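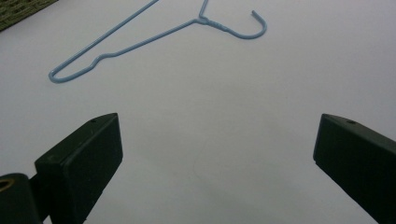
Jendley opens Wuisan, a collection of household handling examples

Milcombe, November - Jendley has today opened the first part of Wuisan, a growing collection of everyday handling tasks recorded by people using hand-held grippers. It holds 1,881 recordings, and every one of them was made in Milcombe by someone picking up, turning, hanging or putting away an ordinary thing from an ordinary home.

The recordings will be used to train Avow, Jendley's learning system for robot arms. Avow learns by example. A person does the job with a gripper in hand, a camera on the gripper records it from close up, and the system works out from many such attempts how the fingers should approach, close and let go.

Clothes hangers have the biggest share so far, with 638 recordings. Thin wire on a flat table is a lovely problem - there is very little to get hold of, the hook swings round as soon as one end is lifted, and a grip that suits the long bottom bar is no good at all at the neck. People tend to sort this out without thinking. Getting it into a form that a machine can learn from takes patience and a great many goes.

"I have picked up more coat hangers this year than in the rest of my life put together, and I still find it interesting," said Helge Lunde, who leads the collection work at Jendley. "Two people will sit down at the same table and go at it quite differently. One slides the fingers in under the shoulder, another goes straight for the hook. We want both of those, and we want the fumbles too, so that Avow sees how a person recovers from a bad start."

Over 200 people have taken part. New recorders are given a short practice run and then left to find their own way of working, with the starting position of the object changed between attempts. Recordings in which the object is dropped are kept and marked as such.

The early results have cheered everyone up. Avow now makes a sensible first approach to hangers lying at angles it was never shown, though it still struggles when two are tangled together. Tangled hangers are next on the list, followed by shirts, which the team is looking forward to enormously.

Sessions take place in Milcombe every Wednesday and no experience is needed. Research groups and colleges that would like to use the first part of Wuisan can ask Jendley for access.

ENDS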